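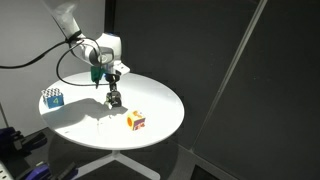
Get a tablecloth and stop worrying, wrote a reader in Turndale, and that was the whole message. It's the most common advice we get about glossy white round tables, and we've left it out of the answers below.

Support > Tables > Round Tables > White Gloss FAQ

Search this site Enter keyword Go

Updated in July by the Nornard help desk

Why does mine look gray on one side?
Shadow. A shiny white top picks up the shadow of whatever is over it, including you, bent down looking for the gray part. Move the lamp before you order the stain remover.

Can I scrub it?
You can scrub it once. After that you own a matte table. Use a soft cloth, lukewarm water and a drop of dish soap, then dry it. Melamine sponges are sandpaper with good publicity.

How do I get rid of streaks?
Use less soap. Then less than that.

Can I put a hot pan on it?
We get this one mostly from people who already have. Use a trivet. The Nelier top has a ring mark policy, and the policy is that it's yours.

Will small things scratch it?
Set down, no. Dragged, yes. Blocks, mugs and keys are all fine if you lift them when you want them somewhere else. Felt dots cost $2 a sheet and go on the bottom of anything you can't be trusted with.

How much weight will it take?
The Fagundes base is good for 200 pounds, spread out. A person standing at the rim to change a light bulb is not spread out.

It wobbles. Is it the table?
Usually it's the floor, but no one has ever returned a floor. Turn the leveling feet a little at a time and wait 20 minutes before you decide you made it worse.

Do you sell replacement tops?
Yes, in white. Orders placed by noon on Tuesday go out the same week. Have the number from the underside sticker ready when you write in.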